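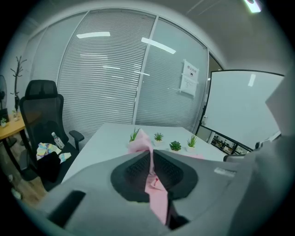

Pink cloth in the jaws of the hand-held gripper, with the four succulents behind it.

The fault showed up as missing grip force. On the cloth-folding task, the logged jaw width would drop to its minimum, sit there, and then stay there after the operator had let go of the trigger. Anything downstream that used width to decide whether the cloth was held would conclude that it was held, sometimes for the rest of the episode.

I noticed it on 28 October 2024 while replaying a batch for an unrelated reason. The jaws were visibly open in the video and the width trace was flat. I assumed a plotting bug and lost most of the morning to that.

The logger (Andell, our in-house one) reads the jaw encoder over serial and stamps each reading on arrival. If a packet fails its checksum, it is dropped and the previous value is repeated, so that the output stays at a fixed rate. That was a deliberate choice, made by me, in January. A single dropped packet does no harm. The repeat had no limit on it, though, and no flag in the output to mark a repeated value.

So the first question was why packets were failing in runs. Dela Asamoah put a breakpoint on the checksum branch and squeezed the gripper on different objects. Rigid objects gave nothing. Thin cloth gave nothing on most tries. Thick, bunched cloth gave a run of bad packets on nearly every squeeze.

The difference is jaw load. A wad of fabric keeps compressing, so people squeeze harder and hold longer, and the housing flexes. The encoder cable runs through a channel on the inside of that housing and had been routed under a standoff. With the shell under load the standoff pressed on the cable, and one conductor had broken inside the insulation. It looked fine from outside. With a meter on it and a thumb on the shell, it went open and came back.

Aivar Rozīte replaced the cable and moved it to the other side of the standoff. He also filed 2 mm off the rib next to it, which I would have left alone, but it does give the connector more room.

Then the software. Changes in Andell:

A repeated value now carries a stale bit.
After 5 repeats in a row the width is written as invalid.
The status light changes color as soon as width is invalid, so the operator can stop.
The checker rejects any episode with an invalid stretch longer than 90 ms.

The third one matters most in daily use. Before it, an operator had no means of knowing that the session was being spoiled.

The safety side is less comfortable. The same encoder and the same repeat logic are used on Nekby, which is a powered arm. Its controller refuses to open the jaws if it believes they are already open. With a frozen "open" reading and a finger between the pads, the release command would have been ignored. We have no record of that happening. Nekby is parked until the controller accepts an open command regardless of the reported width, and until Vutska, the watchdog process, can cut motor power on an invalid reading. The physical stop button worked throughout and does not depend on the encoder.

For old data, I wrote a script that looks for runs of bit-identical width values. A healthy encoder has noise in the last digit even when held still, so a long identical run is a repeat. I tested it on 1000 episodes. It caught every case I had found by eye and a few I had missed, all of them on cloth. Those are now excluded from training. The rest of the archive is still running, and the second gripper has not been opened up yet.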